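Can a machine do the boring jobs in a small shop yet?

Posted in Workshop & Garage

I run a three-person repair shop and I'm so tired of tending machines! Load the part, shut the door, stare at the lights, take the part out – 60 times on a bad day. My brother-in-law swears a robot arm could do it now, and that one will be folding my towels at home by October. Is he dreaming?

Harish Subramaniam
Half dreaming. We put an arm on one machine at our place and it does fine as long as every part shows up in the same spot. Move the tray a little and it grabs air. I'd try everything in simulation first, which is what I did for a couple of months (evenings, mostly, with a lot of coffee). You find out fast how awkward a plain front panel is when you've got two stiff fingers and the switch is a little white block down in a recess. Towels are way harder. Cloth never sits the same way twice.
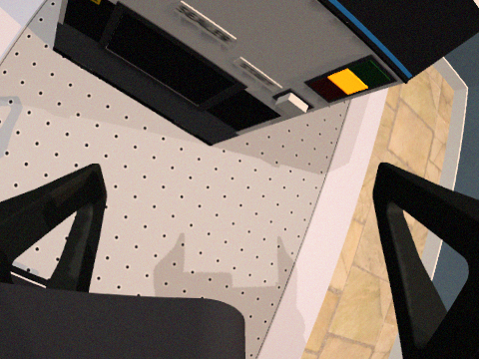

Simulated view over the gripper: machine front, yellow light on, holes all over the tabletop.

bokthorpe49
No. Mine vacuums and gets stuck under the couch, that's where we're at.

Wandia
I'd say yes for the shop and no for the house. Start with one dull job and keep a person close by. I spent $2476 on a used arm and most of my time went into the fixture that holds the parts, so budget for that too. Does your machine have a door that opens by itself? If it doesn't, fix that before you buy anything.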